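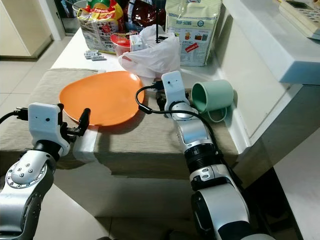

Fig. 1: Orange plate and beige cloth

My project asks how families in Drellside share a Sunday meal. I gave out 118 surveys and got almost all of them back!
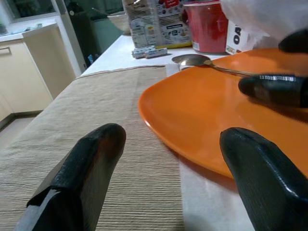

Fig. 2: Spoon laid across the plate

Iraís Ventura helped me sort the answers (two whole evenings - thank you!).
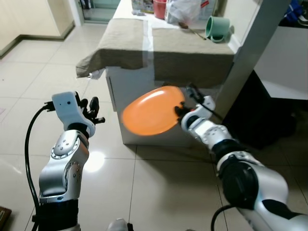 What I found

Most people eat at 2, later than I'd guessed. Nine homes still cook for the neighbours as well.
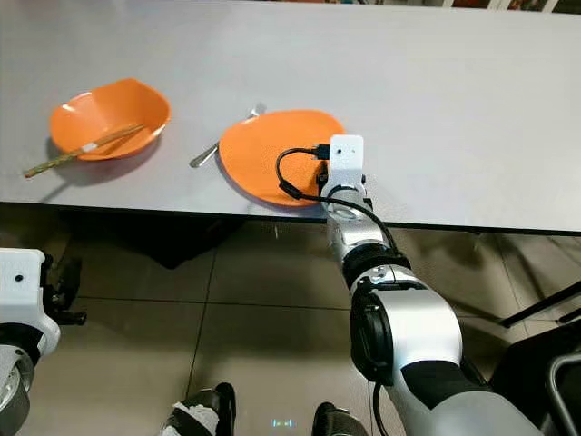

Grandparents wrote the longest replies, and I'd interview more of them next time.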